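Navigation en sous-bois : trier les images floues avant l'odométrie visuelle

J'ai passé une bonne partie du mois d'octobre à relire les journaux de notre petit robot d'extérieur, celui que nous faisons rouler sur le terrain de Kevthorpe. Le problème est ancien : l'estimation de position dérive dès qu'on passe sous les arbres, et elle dérive davantage dans les virages. Kohei Shimada penchait pour un défaut de calibration. Je pensais plutôt à la qualité des images elles-mêmes.

Sous couvert végétal, l'exposition automatique allonge le temps de pose. Le moindre cahot étire alors les points d'intérêt, et l'appariement d'une image à la suivante se fait sur des traînées. Les taches de soleil au sol aggravent les choses, car leurs bords sont très contrastés et le détecteur les retient en priorité.
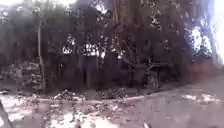 Pourquoi ne pas simplement défloûter les images par logiciel ? Le calcul prend trop de temps sur la carte embarquée, et les contours reconstruits sont parfois faux, ce qui trompe l'appariement encore plus sûrement que le flou.

Nous avons donc choisi de jeter. Pour chaque image, on calcule la variance du laplacien sur une grille de 8 colonnes, puis on garde la médiane. Si elle tombe sous un seuil, l'image n'entre pas dans l'odométrie et la centrale inertielle prend le relais. Le seuil s'adapte à la médiane des 20 images précédentes, faute de quoi un mur de feuillage sombre serait rejeté en bloc, même net.

Randa Bataineh a étiqueté à la main 1 469 images pour vérifier le tri. Le filtre est d'accord avec elle dans la grande majorité des cas. Les désaccords portent surtout sur les images moyennement floues — celles où les troncs restent lisibles alors que le feuillage ne l'est plus. Sur le parcours de test, long d'environ 70 mètres, l'erreur en fin de boucle a nettement baissé. Je ne donne pas encore de chiffre, il me manque des passages par temps couvert.

Les endroits plus dégagés posent moins de difficultés. Une clôture en planches verticales ou un tronc clair qui penche donnent des repères stables, même quand l'image est un peu molle. Les ombres portées sur la terre restent gênantes : elles s'apparient très bien d'une image à l'autre, mais elles bougent au fil de la journée et n'ont rien à faire dans une carte. 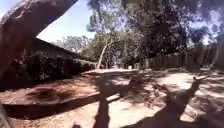 Ce qui reste à faire

Peter Procházka voudrait remplacer le seuil par une pondération, pour que les images douteuses comptent un peu au lieu de disparaître. Je vais essayer, en commençant par les virages. Il faudra aussi masquer les ombres au sol avant de construire la carte. Le code du filtre sera ajouté au dépôt Plendovine quand j'aurai nettoyé les scripts de lecture des journaux.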